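Section 4: Oiling your Gilter worktop for the first time

I've oiled more of these tops than I care to remember, so what follows is how I do it at home as well as what Haltent puts on the tin. Read the whole section once before you open anything. Horacio Ledesma, who wrote the cutting and joining section before this one, likes to oil his tops before fitting. I prefer to do it afterwards, but do the underside first if you can still get at it!

What you'll need
Gilter hard oil, part 334 (the matt one is part 779 and goes on the same way)
Fine sandpaper and a block
Lint-free cloths, more than you think
A bucket of water with a lid, kept outdoors

Caution: oily cloths can heat up and catch fire by themselves if you leave them scrunched up in a bin. Drop each one straight into the bucket of water when you've finished with it. Please don't skip this one.

1. Open a window and take everything off the surface. Let the wood sit in the room for a couple of days if it has only just been delivered.

2. Sand along the grain, never across it. I go lightly over the flat part and spend a bit longer on the front edge, where your sleeves rub.

3. Vacuum up the dust, then wipe with a barely damp cloth and let the wood dry.

4. Stir the oil, don't shake it. Shaking fills it with bubbles and they end up on your worktop.

5. Pour a small puddle, the size of a saucer, and spread it thinly along the grain. Keep going until the whole top looks evenly wet, end grain too (it drinks far more than the rest).

6. Wait 10 minutes, then wipe off every bit that hasn't soaked in. Crouch down and look along the surface towards the window — any shiny patches want another wipe.

7. Leave it overnight and repeat steps 5 and 6. Two coats will do a desk. I'd give a kitchen top three, and a fourth round the sink.

Note: if the surface feels sticky next morning, you've left too much on. Rub a little fresh oil over the sticky bit, which softens it, and wipe it all off again. Eulalia Montecinos at our Fuentealba workshop taught me that after I'd spent most of an August afternoon scraping.

Note: keep water and hot pans off until the last coat has had a full week. Light use is fine after a day or two, so long as you lift things and don't drag them.

Refills and the lidded bucket are both on the Rarkance order form at the back. For cleaning, warm water and a drop of washing-up liquid is plenty. Scouring pads will take the oil straight off again and you'll be back at step 2.
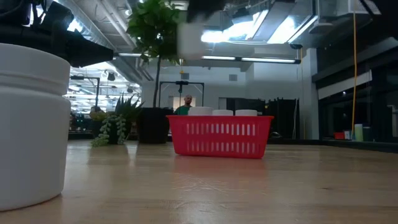
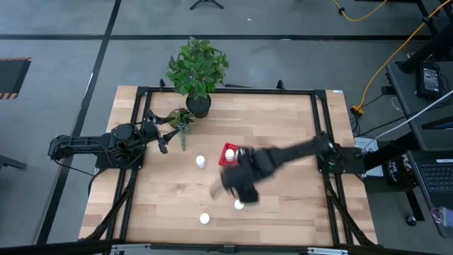
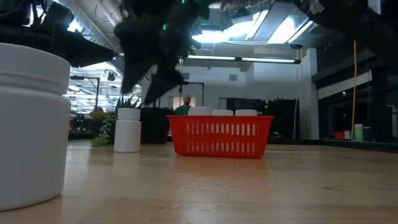
Fig. 4: Light wooden tabletops with the grain showing.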